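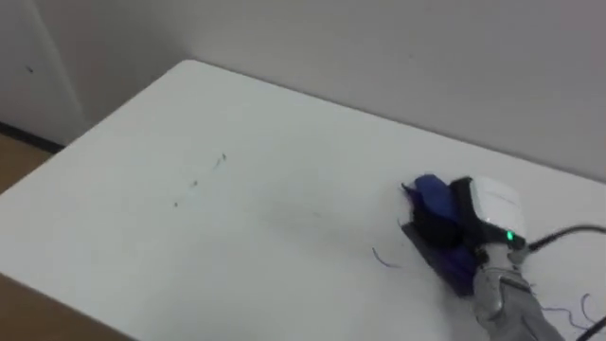
A white tabletop against a light grey wall.

Finlow 314 Parts Dryer

If you mould, machine or print plastic parts and then wash them, you will know the small misery of the water that stays behind. It sits in blind holes and under clips, it creeps out again an hour later, and it leaves a ring on the surface just when the part is due for coating or gluing. The Finlow 314 was drawn up for workshops that live with this every day and haven't the room (or, let's be fair, the budget) for a full drying tunnel.

It is a cabinet dryer with a front door and a slow turntable inside. Filtered air comes in through slots on both sides and is drawn out at the top, so the parts are swept from all round and you needn't turn them by hand halfway through. We tried a good many fan arrangements before settling on this one, and our neighbours were very patient about the noise!

Bello Dauda, who looks after our test bench, likes to run new customers' parts through the machine before anyone signs anything. Send him a box of your most awkward pieces, washed or unwashed, and he will post them back with a page of notes on temperature, time and how best to stand them on the tray. There is no charge for this, and he does enjoy a difficult one.

Which model?

The 314 comes in two versions. The standard cabinet takes a tray load of up to 40 kg and suits most housings, trims and brackets. The Pleremov version has the same outer case with a gentler heater and a closer temperature control, and it is the one to ask for if you work with thin-walled parts or anything that warps easily. Both run from an ordinary single-phase supply.

Sizes and weights

Height: 172 cm
Empty weight: 142 kg
Maximum tray load: 40 kg
Door: hinged left or right, please say when ordering
Trays: two supplied, stainless steel
Castors: four, all lockable

Looking after it

The intake filter slides out from the front and wants a look once a month, more often if there is sanding going on nearby. Wipe the door seal with a damp cloth and keep solvents well away from it. The turntable bearing is sealed and needs no grease, so please don't be tempted. Spare filters, seals and trays are kept on the shelf at our Lastorness stores and usually leave the same afternoon if you order before noon.

Delivery and setting up

Cabinets are built to order and take around five weeks. Ours travel upright on a pallet, and you will need a pallet truck and a level floor at your end. If you would like somebody to come and set it running, the Abubakar service team can do that and show your operators the controls over a cup of tea. Ask for it when you place the order and we will add it to the quotation.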